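3 October 2024

Workshop, Trekthorpe. Second evening on the arm for bench 2.

Replaced the shoulder belt. The old one had stretched and the joint was skipping a tooth under load. Tension set by ear, then checked with 400 g at full reach. No skip over 100 cycles.

Dong-geon Geum lent me his Jorton driver board. It wants a 1000 microfarad capacitor across the supply, which I had left out of my own wiring. Fitted one. The reset on fast moves has gone.

Spent the rest of the session on the reach table in software. The shelf height was entered from the underside of the board, so every approach came in low by the thickness of the panel. Corrected and saved as a new file. The old file is kept under Myung in case I have this the wrong way round.

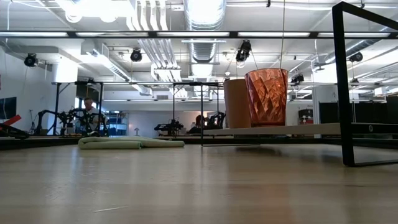 Wrist still has play. I can feel it by hand with the power off, mostly in roll. Shim stock ordered from Trerkevar. Until it comes I will keep to slow moves and leave the grip force as it is.

To do: shorten the encoder lead, label both supplies, return Dong-geon's crimper.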